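Home Shop Reviews Guides Contact
Search this site Go
2 min read

Vultunau Folding Display Counter review
By Colin Crabtree

I bought the Vultunau counter for craft fairs and have used it at 7 shows. It replaced a Parsons model with a hinge that gave out last September.

The Vultunau weighs 22 pounds and opens in one pull. The legs lock with a firm click, and I can have it standing before my tent walls are up. The carry bag has 4 handles, two of them in useful places. The fabric skirt attaches with hook-and-loop tape and came out of the washer fine on cold.

The top is a little narrow. A cash box and a card reader fit side by side, but a large catalog hangs over the front. The inside shelf sags if you load it with more than 10 pounds or so of stock, so I keep boxes on the ground. One foot cap came off on gravel. Pluvport sells spares in pairs.

I would buy it again for indoor shows. For grass or wind, the Forent counter is heavier and sits steadier.
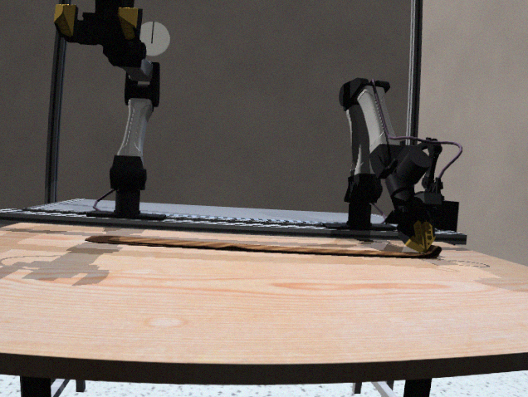
Light wooden table with a long, thin stick across the far part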